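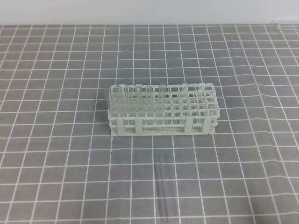

Rack and clear tubes on the gridded bench cloth.

Call for participants: review and trial of the Plasano working rules for two-arm tube handling
Contact: Eluned Lougher, practice lead, Plasano
Closing: end of June

Plasano is revising its working rules for bench-top robot arms that pick, pass and rack laboratory tubes. The present text (Issue 2) was written for a single arm inside a fixed guard. Most of the benches now in use have two arms sharing one working area, and several clauses can no longer be applied as written. A draft of Issue 3 has been prepared and needs to be read, tried and marked up by people who run such benches or who work next to them.

We are looking for 24 participants. Participation is open to technicians, cell operators, safety advisers, maintenance fitters and those who write task procedures. Programming experience is useful but not required. At least eight places are reserved for people whose main job is at the bench and who have never taken part in drafting a standard or an in-house rule.

What the draft covers

Part A deals with preparing the bench: the cloth or mat, its reference grid, the position of racks, and the removal of items that are not part of the task. Part B deals with handling. It sets out how a tube is approached, gripped, passed and released, and what must happen when one falls or leans. Part C covers entry by a person into the shared area, including resetting by hand between runs. Part D covers records.

Risk assessment of the arms themselves, electrical safety and the handling of biological or chemical samples are outside the scope. All trial work is done with empty tubes.

Points on which comments are wanted

A.4 Flatness of the mat. Issue 2 says that the mat shall be "flat". No mat is flat after a few weeks. The draft allows shallow folds outside the working area and requires the mat to be re-laid if a fold passes under the rack or under any pick position. Some reviewers think this is too strict for cloth and too lax for anything stiffer.

A.7 Transparent items. Clear tubes lying on a patterned surface are easily missed, both by people and by vision systems. The draft requires a check of the whole mat by eye before each run, made from two sides of the bench. We want to know how long this takes in practice and whether operators still do it at the end of a shift.

B.2 Leaning tubes. A tube that is narrower than its cell will lean. The draft leaves it to the task procedure to state the lean at which a pick must be refused. An earlier version gave a single angle for all racks -- this was withdrawn after the first round of comments, and we do not intend to restore it without data.

B.6 Loose tubes. Under the draft, a tube found lying on the mat may be recovered by the arms only if the task procedure says so. Otherwise the run is paused and a person removes it under Part C. Two sites have asked for this clause to be relaxed. One has asked for recovery by the arms to be ruled out altogether.

B.9 Shared area. This is the longest clause in the draft and the one most likely to change. Where both arms may reach the same point, the procedure must name a leading arm for each step. The other arm either holds still or follows a path agreed beforehand. 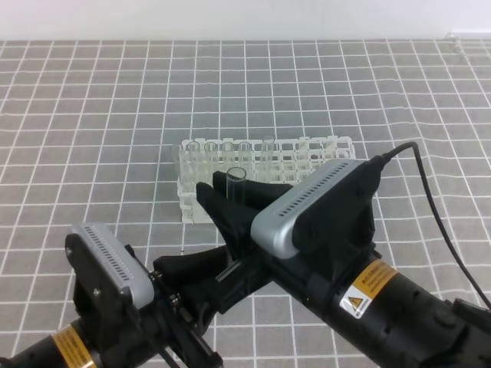
Close approach of the two grippers is permitted only at reduced speed, and only in steps marked as such in the procedure. Cables that run outside the arm must be included when clearances are worked out, with the wrist in its least favourable position. The same applies to wrist cameras and their mounts, which Issue 2 does not mention at all. Participants are asked to check the wording against their own equipment and to report any fitting that falls between the definitions of "arm", "tool" and "accessory".

B.11 Holding. The draft asks that a tube be gripped so that its rim stays clear of the fingers. Comments are invited on whether a minimum free length should be stated, and if so in what terms.

C.3 Resetting by hand. The person resetting the rack must hold the enabling control, or the arms must be in a monitored stop. A software pause alone is not accepted. Please tell us if your bench has no means of meeting this clause. Such replies will not be passed to your employer.

What participants will do

Desk review. You will receive the draft and a comment form. Each comment should give the clause number, the problem and a proposed wording. Comments without a proposed wording are read but take lower priority. Allow one working day.

Bench trial. You will run 50 transfers on your own bench following Issue 2, then 100 following the draft, and record every pause, refusal, drop and entry by a person. Those without a bench may book time at our Grilten site, where two are set aside for the purpose. Racks and tubes are supplied.

Resolution meeting. Held online, one half day, starting at 10 am. Clauses on which comments conflict are taken one at a time. If no agreement is reached the Issue 2 wording stands, or the clause is left out where Issue 2 has none.

Requirements

You must be 18 or over and have current site induction for any bench you use. For trials at Grilten, a two-hour induction is given on arrival. You should be able to read and write technical English at the level of a normal work instruction. Bench trials must be carried out with a second person within call.

Payment and expenses

Participants who complete both the desk review and the bench trial are paid 700 pounds. Those who complete the desk review only are paid 100 pounds. Standard-class travel to Grilten is refunded against receipts. Employees of Ikel and Dafis, who supplied parts of the test equipment, may comment on the draft but are not eligible for payment and do not take part in the resolution meeting.

Records and confidentiality

Trial records are stored under a site number. Names appear in the published list of reviewers only with written consent -- the default is no. Video of trials is not required. If you choose to send any, make sure that no person or sample label can be identified.

How to apply

Write to Eluned Lougher at Plasano with the subject line "Issue 3 trial". State your role, the type of bench you use, whether it has one arm or two, and whether you need time at Grilten. A CV is not needed. Applicants will have a reply within two weeks of the closing date, and the draft is sent out with the acceptance letter.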